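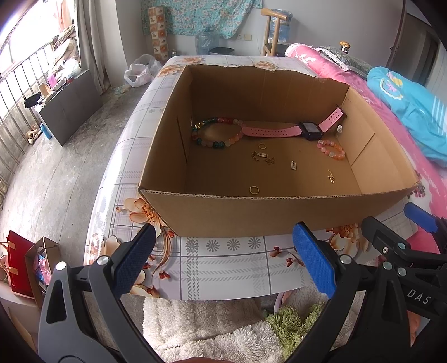 Jhun Sebastian asked me last August why anybody would drive forty minutes to eat chili out of a paper cup in a parking lot, and I've been trying to answer him ever since. So that's my talk tonight. Hi everybody! (wait for the back tables to sit)

Search events, vendors, recipes... Go

Okay. Quick show of hands. Who's been to the Grilcombe Chili Weekend? Keep them up if you went home with a stain. Right, same.

I've worked on that festival for three summers now, and before that I just ate at it. The first year I helped, we had 12 cooks and one extension cord. Last year we had 23 cooks and a power truck from Kunico, and let me tell you, the power truck was the best money we ever spent. Slow cookers draw a lot more than you'd think, all running at once, and the year we tripped the breaker at 11:15 in the morning I had grown adults coming at me holding lukewarm beans.

(Pause. They laughed at this one in Prultau.)

So, what goes into a cook-off day? Start with the tasting tickets. We used to sell them in strips of five and people would eat five cups and leave. Now you buy one wristband and you go till you're done. Cooks were nervous about it. They figured they'd run out by one o'clock, and a couple of them did, but the line moved so much faster that they were happy anyway. We ask each cook to bring six gallons. Bring seven if you're doing white chicken chili, it always goes first, I don't know why, it's not even the best one!

Judging. Oh boy. We do it blind, numbered cups, plain crackers and milk between rounds. Scores go out of 100 and the winner last year got an 82, and if that sounds low, you haven't met our judges. Heat is only a small piece of it. Texture gets more points than heat. I'll die on that hill.

Score sheet goes round after. Don't read it to them.
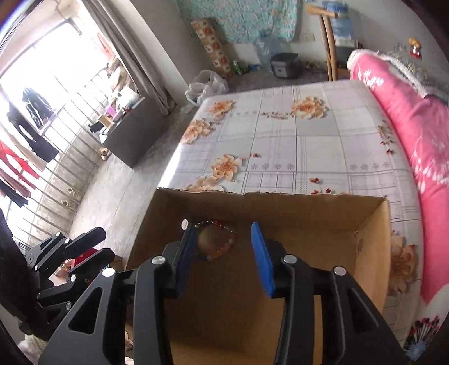 Somebody wrote on the comment cards that beans should be a separate division, underlined three times, and that they'd be back every year until we fixed it. Well, they won. This year there's a bean table and a no-bean table, with a walkway between them so it stays friendly.

Music next, keep this short. Two bands, one at noon and one at three, nothing during the announcements. Ask me about the banjo thing over drinks.

Now the kids' side. Ingvarsson Bakery does a cornbread contest for anyone under thirteen, and it's my favorite part of the whole day. We had 40 entries. Forty pans of cornbread! One had gummy worms in it and I ate a square of it, and it was, you know, fine. They all get a ribbon and the top three get a turn on the microphone, which we may cut to one minute each. One minute is plenty.

If you want to cook this year, the sign-up sheet is by the coffee. You need your own pot, your own ladle and a food handler card, and the class for that is Wednesday at six thirty. Don't leave it till the week before. I did that once and had to stand at my own booth and not serve my own chili.

(Questions. If it's about parking, send them to the map.)

Filed under: Food & Drink, Festivals, Local Cook-Offs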